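## What holds a sofa cushion up

Most sofa seats fail from the inside. The cover still looks sound, the frame is square, and the owner notices only that getting up has become harder. In the Laltham repair shop where Ruth Sánchez works, the usual complaint is a seat that "went flat," and the usual cause is foam that has lost its ability to push back.

Foam is sold by density and by firmness, and the two are often confused. Density is the weight of a given volume. Firmness is the load needed to press a sample down by a set fraction of its thickness. A light foam can be made quite firm with additives, and it will feel good in a showroom. It will also break down early, as the cell walls are thin and crack under repeated bending. A dense foam can be made soft and stay soft in the same way for many years. 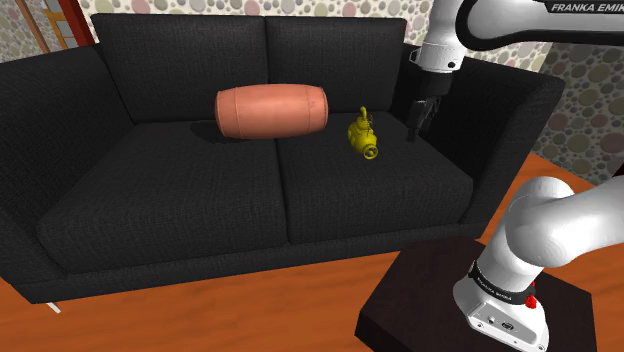

*Two-seat layouts put a seam at the center, between the back cushions.*

The Laltham shop keeps a bench press for checking used cores. A cushion is pressed 50 times to loosen it, left to rest for 28 minutes, then measured at both the center and the corners. Sánchez records the difference between the two. If the center has lost more than 17 percent of its height relative to the corners, she replaces the core. Under that figure she will usually add a wrap of polyester batting and send the piece home. The threshold is her own and other shops use different ones.

Wear is rarely even. People sit in the same spot, generally near an arm, and they drop the last few inches instead of lowering themselves. The front edge takes a separate kind of damage. Each time someone stands up, weight shifts forward and the foam is sheared against the front rail. Many makers glue a firmer strip along that edge. When the glue line lets go, the strip tips forward and the seat seems to slope.

Under the foam sits the suspension, and it gets blamed less than it should. Sinuous springs, the flat S-shaped kind, run front to back and are held by metal clips. A clip that has pulled loose gives a dip that looks exactly like tired foam. Webbing stretches more slowly and more evenly. The check is simple: take the seat cushion off, if it comes off, and press the deck with a flat hand at several points. A soft spot there means new foam will be wasted money until the deck is fixed.

Usuga, a small maker of replacement cores, cuts to order from three grades. Its mid grade is the one Sánchez orders most. She asks for the core to be cut slightly larger than the cover in width and depth, so that the fabric is pulled tight and the corners fill. Too much oversize and the seams carry a load they were not sewn for, and the zipper is the first part to give way.

Covers have their own numbers. Woven upholstery is rubbed against a standard abrasive until yarns break, and the count of rubs is printed on the sample card. Results vary from run to run even on one bolt. Pastix, a fabric line common in rental furniture, is stocked in Laltham mainly for its backing, a thin coating that keeps the weave from shifting at the seams. Seam slippage retires more covers in that shop than abrasion does.
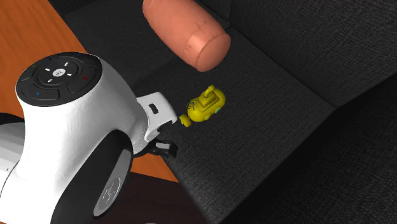 Skultgate, an upholsterer who read a draft of this piece, objected that density is given too much credit here, and said that the worst seats coming through the door have decent foam on a dead deck. Replace the clips first, was the advice, then sit on it for a month before ordering anything.

That order of work is also the cheaper one. A set of clips costs very little, and fitting them takes an hour with the dust cover off. A new core costs more and has to be cut, wrapped and stuffed.

Rotation helps where the design allows it. Loose seat cushions of the same size can be swapped side to side and, if both faces are finished, turned over. Cushions shaped to fit around an arm cannot be swapped, and attached cushions cannot be moved at all. For those, the only adjustment left is to sit somewhere else now and then - or to budget for a core.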